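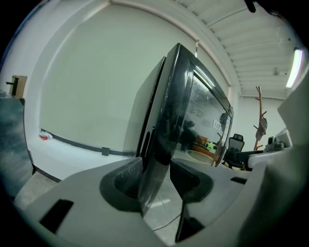 Acceptance of a hand-held gripper is decided mostly at the finger pads, so the pads come first in this checklist and take up most of the comments. The unit under check is the Lurkinier, compared with the Brannigan that the Lelthorpe bench has used up to now. Both were checked with the same camera settings and the same operator. For the glossy panel trial the pads close on opposite faces, with the panel upright between them. A glossy black face works like a mirror: the round light-colored tabletop, the orange furniture and a dark figure all show up in it, and the ceiling lights put bright streaks across the upper part. Any tracking comparison that includes this panel has to be scored with that in mind - see item 9.

Checked by: Thaddeus Rosenthal, Ditevine
Month: January
Result: **accepted with comments**

## A. Body and housing

- [x] **1. Cracks at the finger roots.** None on either unit. Check with a flashlight from the side.
- [x] **2. Housing screws.** All seated. One on the Lurkinier took another quarter turn. Thread lock to be added at next service.
- [x] **3. Sharp edges near the hand.** None on the Lurkinier. The Brannigan has a molding ridge under the thumb that should be filed down.
- [ ] **4. Trigger return.** Open. The Lurkinier trigger returns fully when released slowly but stops short when released fast. Does not affect grip. Repeat after cleaning the slide.

## B. Finger pads

- [x] **5. Pad bond.** Pull each pad at the corner by hand. No lifting on either unit.
- [x] **6. Pad wear.** Replace at 3000 cycles or when the surface turns shiny, whichever comes first. The Lurkinier pads are new. The Brannigan pads are due.
- [x] **7. Pad alignment.** Close on a sheet of paper and look at the pressure mark. Marks overlap on the Lurkinier. On the Brannigan they are offset, and thin parts twist when clamped.
- [x] **8. Static hold.** Clamp the test plate, hold the gripper level for 70 seconds, and mark the plate edge before and after. No slip on the Lurkinier. Slight slip on the Brannigan, within limit.

Comment on 8: the first run on the Brannigan was thrown out. The pads still had cleaning fluid on them. Wipe, then wait until dry.

## C. Camera and view

- [ ] **9. Tracking with reflective parts.** Open. Features found inside a reflection move differently from the rest of the room and should be masked. The mask was drawn by hand for this check. That is acceptable for 27 clips but will not scale.
- [x] **10. Lens clean, cover seated.** Yes. Use the blower before the cloth.
- [x] **11. Both fingertips visible through full travel.** Yes on both units. The Brannigan loses part of one pad at full opening - noted, no action.
- [x] **12. Exposure against windows.** Fixed exposure only. Set it with the gripper tilted up toward the glass, blinds down. The gap between the two pale gray-green blinds still lets in bright daylight, so auto exposure is a poor choice when a dark part is held up near it. Keep the same blind position for both units or the comparison is void.
- [x] **13. Marker in view at start of clip.** The square black-and-white marker stays on its tilted white device on the work surface. Do not move it between units.
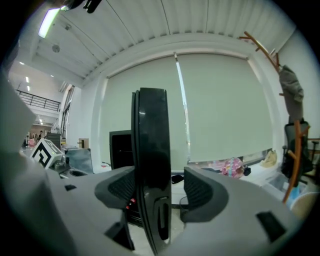 ## D. Comparison run

- [x] **14. Same parts, same order.** Confirmed from the run sheet.
- [x] **15. Operator change.** None during the run. A second operator should repeat it before the result is used for purchasing.
- [x] **16. Grasps without regrip.** Lurkinier passed 16 of 16 on thin upright parts. The Brannigan needed regrips on the curved ones, always with the part turning toward the offset pad.
- [ ] **17. Hand fatigue.** Not scored. The form has no scale for it. Operator preferred the Brannigan for weight and the Lurkinier for trigger force.

## E. Open actions

1. Clean the Lurkinier slide and repeat item 4. Log fast and slow release separately.
2. Fit new pads to the Brannigan and repeat items 7, 8 and 16. If the marks are still offset, the fault is in the finger mount and the unit goes back to the shop.
3. Replace the hand-drawn mask in item 9 with one stored per part.
4. Add a fatigue scale to the form.

The Lurkinier may be used for recording while item 4 is open. The Brannigan stays on the shelf until action 2 is signed.

T. Rosenthal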